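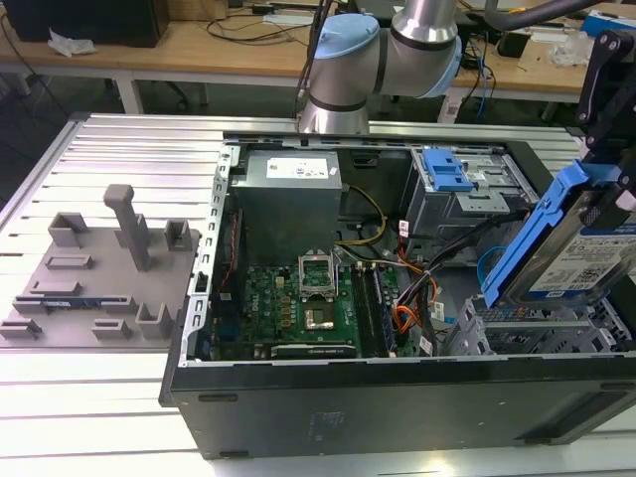 Driving Brestow to Grivgate for a kid's birthday - one long day or stay over?

Posted by Theophilus Osei in Family Day Trips

We are taking our daughter to the Grivgate aquarium for her birthday in August. She turns 5. Her brother is 19 months and still naps after lunch. The drive from Brestow is a little over two hours each way in a Honda Civic with both car seats in the back.

Plan so far: leave at 7:30 a.m., arrive near opening, see the fish, eat lunch, drive home while the little one sleeps. My wife thinks we should book a room and come back the next morning. I would like to avoid the hotel cost, but I have not done this drive with two children before.

Specific points I need help with:
- Is the aquarium a half-day visit or a full-day visit at this age?
- Can you leave for lunch and get back in on the same ticket?
- Stroller or carrier?
- Is the party room worth paying for if it is only the four of us plus one grandmother, who would meet us there?

I have read the aquarium's own page. It covers the party room price but does not say how long you get the room for.

Busisiwe Shezi

Same-day is workable. We did it from Brestow last summer with children of similar ages.

Timing: the inside tanks took us just under two hours at a slow walk. The outdoor part (otters, the touch pool, a small playground) added another hour. After that the older one was finished. I would call it a half-day.

Re-entry: allowed when we went. You need a hand stamp from the desk near the exit, and they will not stamp you once you are outside. Check at the desk when you arrive in case it has changed.

Stroller: bring a narrow one. The ramp by the big tank is wide, but the tunnel is tight and there is a step at the far end. Double strollers have to go around through the gift shop, which adds its own problem with a birthday child. We used a carrier for the tunnel and left the stroller folded by the coat hooks.

Party room: skip it for five people. The room is priced for a group, and you have to order the food from their menu. There are picnic tables on the lake side where you can bring your own cake. Candles are not allowed anywhere on the grounds.

For the drive home, stop at Cumow for gas before the nap starts. If you stop after, you will wake him. The station on the northbound side has a changing table in both restrooms.

Kaede Hattori

stay over. we tried it in one day and everybody cried from the bridge on, me included. hotel pool was the best part of the second trip anyway

Ayane Wada

Mostly agree with Busisiwe, with two corrections.

The touch pool is not open all day. When we visited it ran in short sessions, morning and afternoon, and the times were on a board inside the front doors. If your daughter wants to do that, plan lunch around it.

The lake side tables have no shade after noon. In August that matters with a toddler and a frosted cake. Eat at 11:30 or use the covered area behind the parking lot, which is less pretty but has a water fountain.

On the party room, we rented it for my son's class. The slot was 90 minutes including setup and cleanup, so closer to an hour of use. The staff brought out a tray of shells and let the children handle them - that was good, but the same tray was in the lobby later for free.

On the one day or two question, I would look at your return time. Traffic leaving Grivgate gets slow from mid-afternoon. If you are in the car by 1:15 you should miss it. If you think you will still be there at 3, book the room and make sure it can be canceled.

Theophilus Osei

Thank you. We will do the single day, with the carrier, and leave after an early lunch. Cupcakes instead of a cake. I will ask about the stamp at the desk.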